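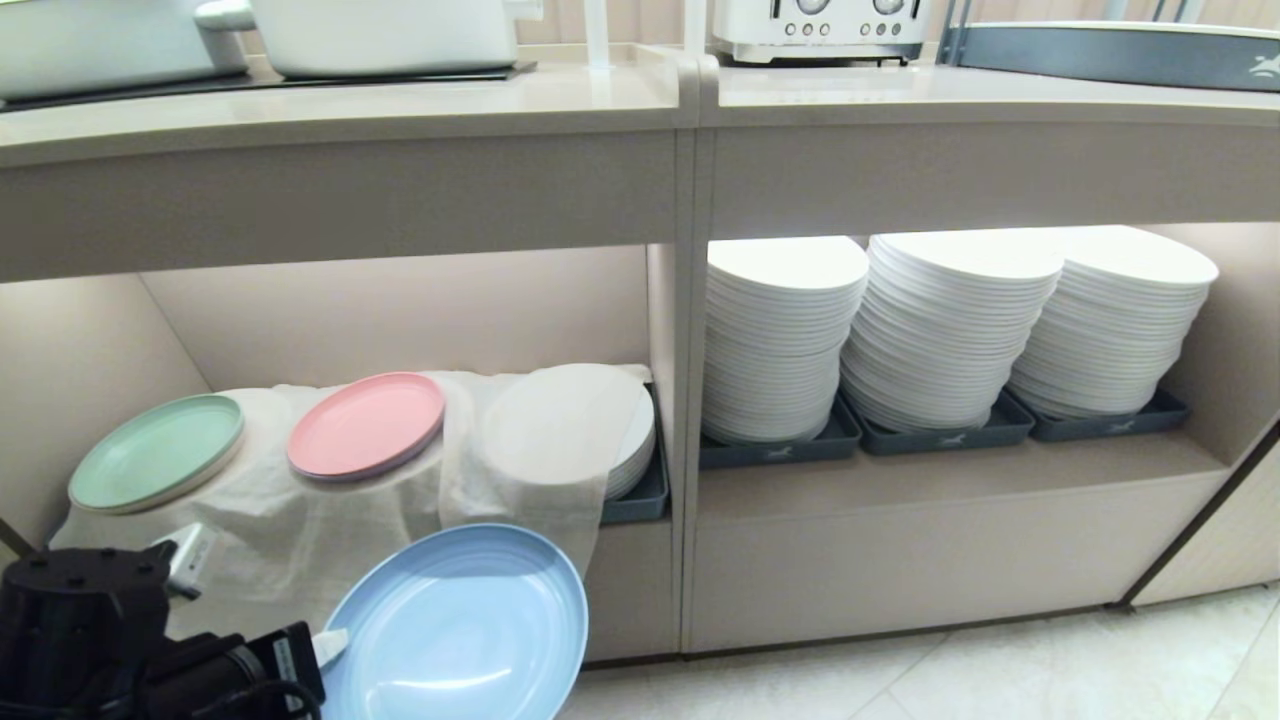
A robot arm that you build yourself must learn many things which your own hand knows already. We build ours in Brotidard, a shared workshop where children and grown-ups use the same tools, and we gave the arm the name Skestari. The task we chose for it is plates. A plate is a good first task, but it is not an easy one. Look at the light blue plate: the arm has it only by the left side of the rim, and all the rest of the plate hangs in the air. When you hold a plate in this way, the heavy part wants to turn down. Try it at home with a plastic plate and two fingers. You will feel how your fingers press harder, and you did not even decide to do it.

How does the arm move?

In each joint of Skestari there is a motor. A joint is a place where the arm can bend or turn, like your elbow or your wrist. The motor has a small sensor, and the sensor says to the computer how far the joint has turned. The computer compares this with the place where the joint should be. If there is a difference, the motor moves a little more. It does this many times in one second, so for us it looks like one smooth movement.

How does it hold?

The hand of a robot is called a gripper. Our gripper has two fingers which close together. In February we tested it with bare, hard fingers, and the plates slipped out all the time. Hard and smooth against hard and smooth is a bad pair. We needed more friction. Friction is the force that stops things from sliding, the same force that keeps your shoes on the floor when you run. 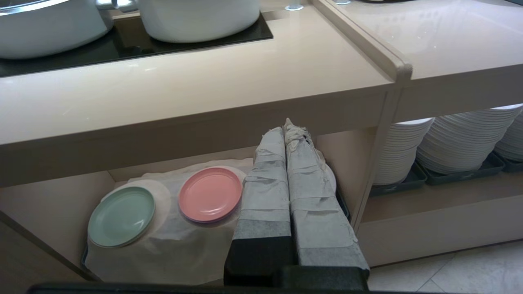 So we tried to wrap the fingers. A soft wrapping bends a little around the rim, and then more of the finger touches the plate. You can test the same idea with two wooden clothespins. Leave one as it is and put a strip of fabric around the tips of the other. Lift a plastic lid with each of them and shake gently. Which one lets go first?

The wrapping must not be too thick. Plates in a stack sit very close, and a fat finger cannot go in between them. We made the first wrapping too fat, and we spent 20 minutes taking it off again.

If you want to build an arm too

Begin with cardboard, strings and drinking straws. Glue short pieces of straw along a cardboard finger, put the string through and pull. The finger will bend! Motors can come later, together with an adult, and please keep your fingers away from the joints when the power is on. A motor does not know the difference between a plate and a thumb.

Written by Uliana Kostiuk

Last updated: 2020-08-05
212 shares | 16 comments
We use cookies to remember your settings. Accept | Read more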